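## Unit 4 – Simulate before you cut

Course notes, shared workshop build. Prepared by Torquil Morrison.

The Nollow bench carries two arms, each ending in a black hand. Before any bracket is cut, every group runs the kitchen task in simulation and keeps the joint log. The task file places a croissant on a cutting board, with a bowl and a plate on the same counter. Start each run with both hands empty.

Set the physics step first. We use 1,000 steps per second; at lower rates the fingers tend to sink into the rim of the bowl before contact is resolved. 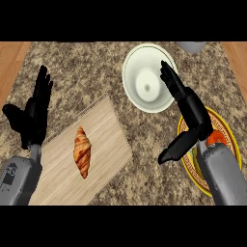
Contact settings come next. Give the croissant its own friction value and leave the board at the default. Log three quantities:

- joint torque, both arms
- fingertip contact force
- distance from each palm to the target

A run of 2,494 steps covers one reach and return. Discard the first 445, while the controller settles, and plot the rest.

Check clearance between the forearms at the closest point of the path. Less than 11 mm is a fail – the real casings have cable clips that the Torken model leaves out. Move the base mounts apart in the model and repeat the run.

Bring the torque plot to the bench session. Mount drilling starts at 2 p.m.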